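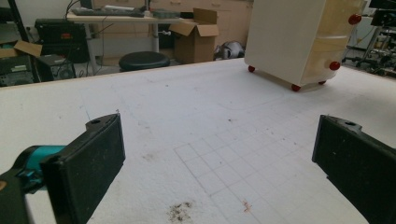

Flat pads on the hand-held, jaws at full spread. Drawer unit on its red feet at the back of the table.

2020-03-20, gripper comparison, bench 2

Plondent flat pads against the old Gatitz curved ones. Same hand-held body, same drawer unit, same table. Only the pads change, which took Vusumuzi and me most of the morning to agree on.

Flat pads first. Target is the round red knob. A flat pad meeting a round knob touches it along a very thin line and then hopes. Straight-on pulls were fine at low squeeze. Coming in from the side, the knob rolled out of the jaws and the whole unit scooted back on the table. Jacobus wants to tape the feet down. I said the robot won't get tape. We taped nothing and are both still annoyed.

Curved pads next. Better on the knob, worse on everything else. They can't pick up a washer, and Keabetswe has 800 washers waiting to be sorted by July, so this matters to at least one of us.

Tally for the day: 81 pulls, 22 slips. I didn't split the slips by pad until after lunch, so the morning ones are all in a single column headed "slip". Zinhle has asked me to stop designing my own log sheets.

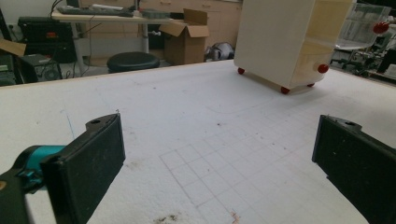

Upper drawer out, flat pads, jaws open.

Notes on the camera view, while I remember:
- Fingertips stay in view at full spread. Good. The pads are dark enough to stand out well against the white table.
- Pencil grid is too faint. It fades out toward the bottom and the right finger, right where I wanted to read an approach angle off it. Redraw with something softer than whatever I used.
- Clear drawers are a pain. The tracker finds the red knob and has no opinion at all on the drawer behind it. Thabiso thinks Rikent's newer controller handles this. Thabiso has not read the price, 3,000 before shipping.
- Wipe the table. The tracker keeps locking on to the smudge near the front edge - it is very loyal to the smudge.

Pads have picked up dust along the faces. Clean with alcohol before the next set, and do both fingers this time.

Still to do: side pulls again with thin rubber over the flat pads. Vusumuzi has the sheet rubber. Ask Zulu whether the curved pads come in a smaller radius. Split the slip column, if anyone can remember the morning.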